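The Town That Taught Itself to Sing Again

Walk up the main street of Lallesville on a warm evening in June and you will hear it before you find it: a low hum from the old feed store, then a burst of laughter, then a chord so full it seems to push the windows out. The Lallesville community choir is warming up, and if you stand near the door for more than a minute, someone will hand you a folder and ask if you sing high or low.

I had come for one night. I stayed for nine days.

The choir began with five people and a borrowed keyboard. There was no audition and there still isn't one. Today 36 singers turn up on a good night, which is quite something for a town of 478! Among them are a dairy farmer, two school bus drivers, a retired dentist and a pair of teenage sisters who can pick out a harmony after hearing a tune once (I was very jealous of this).

Few of them read music. They learn by ear, one line at a time, the way people in this valley learned songs long before anyone printed them. The leader sings a phrase, the low voices sing it back, and around it goes until it sticks. It's slow for the first half hour and then, all at once, it's thrilling.

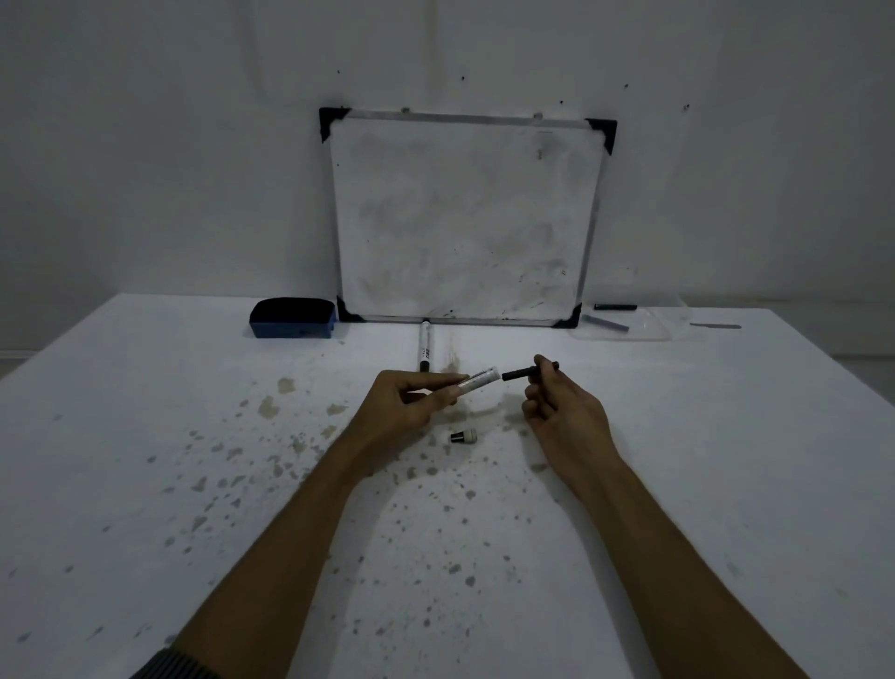
Learning this way does something lovely to the sound. With no page to stare at, people look at each other. They breathe together, they lean into the loud parts, and when the altos get lost (the altos told me to say this) the tenors simply sing louder until they find their way home.

The songs come from all over. There are work songs from the Alon mills, sung with plenty of stamping, and a gorgeous slow lullaby that came down the Quispe road with a family of fruit pickers and never left. My favorite is a round about a lost goat. It has far too many verses and I can now sing every one of them.

At the end of my stay the choir rode over to Clallitz for the summer fair, packed into a school bus with the windows down. They sang the whole way there. They sang in line for lemonade. By the time they got up on the bandstand half the crowd already knew the goat song, and the last verse came back at them from the lawn in three parts.

The choir meets all summer in the feed store, and folders are by the door. Bring a bottle of water and a cushion, as the benches are hard.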